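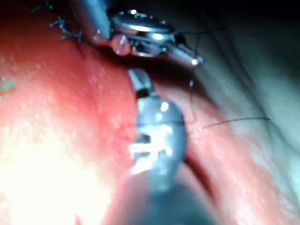
7th May. Back on suturing by remote control, and I'm finally happy with how I'm handing the thread over! Walter Chávez sat next to me most of the morning and kept telling me to slow down at the console, which helped (annoyingly). My old habit was to bring both instruments in from the same side, and then they'd block each other and I'd end up recording a lot of fumbling. Now I come in with one from above and one from below, tips nearly meeting with just a short gap between them, and the row of knots stays off to the upper left where neither one is sitting on top of it. The black thread running out to the right is the bit I keep an eye on. If I let it wander under the near instrument I lose it completely, that thing is so big and blurry up close.

We're at 878 demos on the Mindik drive now. Gudrun wants 50 more of the knot on its own before she trains again, no needle driving, and please no pauses over two seconds in the middle of a loop! I asked if she could trim the pauses out herself and she said she'd tried that in April and the policy got jumpy. Fair enough.

Demo 167 is mislabeled, by the way (my fault, I hit the pedal twice). Lutz, if you get to it before me, it should be "abort" and please don't delete it, Sabine is collecting the bad ones.

Still to do: turn the motion scaling down a notch for the last throw, and ask Obaidul whether the left clutch has always felt this sticky.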